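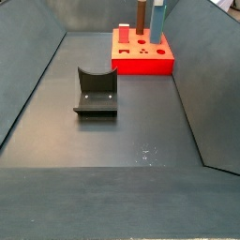

Are the blocks in the Stito sorter supposed to drop through the base, or stand up in it?

They are supposed to stand up in it. The base is a thick slab with no box underneath, so a block goes into its hole and stays there with the top sticking out until a child pulls it back up.

Ticket 176
Product: Stito shape sorter, red base
Opened by: Saskia McKinnon, Pellbridge Toy Library
Handled by: Kane Tamihana, Prastent support
Subject: Blocks sticking, and I don't buy the explanation
Status: Open

Saskia McKinnon
We lend this sorter out along with a few hundred other toys. It came back in January with a note from the family that "the star is jammed." I got it out with a fair bit of twisting. Since then the green star goes in and grips, the black cylinder goes in fine, and the blue one sometimes tips to one side depending on who puts it in. I rang the shop we bought it from and was told that it's normal and that the pieces loosen up with play. This one has been played with plenty. How much looser is it going to get?

I would like either a proper fix or a replacement set of blocks.

Kane Tamihana
Thanks for getting in touch, Saskia. Sticking on the star is the most common thing we hear about on this model. It has the most edges, so it has the most places to catch. Could you try the following and tell me what happens?

1. Take every block out and turn the base upside down over a table. Tap it.
2. Look into the star hole with a flashlight for crumbs, play dough or dried paint.
3. Wipe the holes with a barely damp cloth and leave the base overnight before you try again.
4. Try the star in all five positions, turning it one point at a time.

If one position is smoother than the others, mark it with a pencil dot on the top face.

Saskia McKinnon
Did 1 and 2. A little grit came out and no play dough. Did 3, left it until the next morning. Star still grips.

Step 4 sounded like something to keep me busy, but I did it. It's a star with five equal points, so in theory it shouldn't matter which way round it goes. In two of the five positions it slides in. In the other three it stops partway and I have to push. So either the star isn't a regular star or the hole isn't. I'd like to know which before anyone tells me again that it's normal.

Kane Tamihana
That is useful, thank you. Small differences between the points can happen when the edges are finished. Can you also tell me the length of the star block, and whether the blocks in your set are all the same height? We have had a few sets go out with a block from the older Manzano version mixed in. The Manzano blocks are cut slightly differently.

Saskia McKinnon
Star is 62 mm, end to end, measured twice.

They aren't the same height, no. I put four of them in the base to compare. Green star stands tallest, the black cylinder is nearly level with it, and the blue and red ones are shorter. Nobody at the shop could tell me if that's by design. The leaflet has a drawing with every block the same height, and I tend to believe a drawing until somebody gives me a reason to stop.

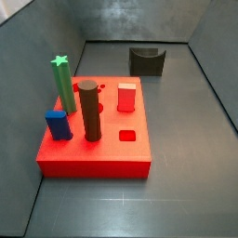

I also don't see how a Manzano block would get into a set that came to us sealed. If you're saying one of ours is the wrong part, then say which one and send the right one. If you're only saying it might be, then we're back to guessing and I'm the one doing the guessing.

Kane Tamihana
Fair point. I went and asked. The heights: the leaflet drawing is simplified and the blocks are not meant to match. The star and the cylinder are the long ones. The oval and the red rectangle are the short ones. So your set is right on that score, and 62 mm is the correct length for a current star. The Manzano star was shorter. I'm happy to rule that out.

Which leaves the fit. When the star goes in and leans, does it lean the same way each time? And does the red rectangle ever end up in the square hole? Children do force it, and once an opening has been stretched at one corner the block will rock.

Saskia McKinnon
It leans, but I wouldn't swear it's always the same way. Sometimes it's just how it was dropped in.

The red rectangle doesn't go in the square hole. I tried it, long way and short way. I'm sure somebody's three-year-old has tried it harder than I did. But the square hole isn't the one giving me trouble, so I don't see where that gets us.

One of our members says to rub candle wax on the star. Another says to freeze it. I'm not freezing a toy. Is there anything to the wax?

Kane Tamihana
Please don't freeze it. Wax will help for a short while and then collect dust in the corners, and small children chew these, so we don't recommend it.

What we suggest for a tight block is light sanding:

Use a sheet of 200 grit first. Lay it flat on a table and draw the side of the block along it, lengthwise, two or three strokes.
Only do the faces of the points that catch. Put the star in one of the bad positions, push until it stops, pull it out and look for shiny rub marks.
Test after every few strokes. You can't put it back on.
Finish with 400 grit so it's smooth to hold.
Wipe off all the dust and leave it a day before lending it out.

Don't sand inside the hole. It is very hard to keep the sides straight.

Saskia McKinnon
So the fix for a toy that doesn't fit is that I make it fit. I'll do it, because we have two families waiting, but I want it on the ticket that I asked for a replacement block first and was sent to find sandpaper.

Also, what happens to the color? If I sand green off the points, what's underneath, and is it fine in a child's mouth? The leaflet says the finish is safe. It doesn't say anything about a finish with bits rubbed off.

Kane Tamihana
Noted on the ticket. The color question is a good one and I don't want to answer it off the top of my head. Please hold off on sanding until I've heard back from the product people.

In the meantime I've put in a request for a replacement star. I can't promise it will fit better, as it would come from the same run.

Saskia McKinnon
Then please have somebody try it in a base before it goes in the mail. All five positions. It takes less than a minute — I've done it often enough now to know.

Kane Tamihana
I've added that to the request. Heard back on the finish: they would rather you didn't sand a block that is going back out on loan to under-threes. They're going to take the sanding steps out of the help page for lending libraries and nurseries. Sorry for the runaround on that one.

Replacement star should go out Wednesday.

Saskia McKinnon
Star arrived. Four positions smooth, one slightly stiff. That is better than the old one and I'd call it usable. A child could pull it out without help, which the old star failed at.

It does make me think the old star was the problem and the hole is mostly all right, though the one stiff position makes me wonder about the hole as well. I've pencil-dotted the new star like you said and will see if the stiff spot moves when I turn it. If it stays with the same point of the block, it's the block. If it stays with the same side of the hole, it's the base, and I'll be back.

Still open: the blue oval tipping. I never got an answer on that. It isn't stuck, it's the opposite, it has too much room at one end. I can live with it, but please don't close this under "star replaced" as if that were the whole ticket.

Kane Tamihana
Leaving it open. For the oval, could you measure the gap at the wide end with it pushed all the way to the other side? A strip of card folded until it just fits will do, then tell me how many folds.

Saskia McKinnon
Will do it when the sorter is back. It went out on loan this morning.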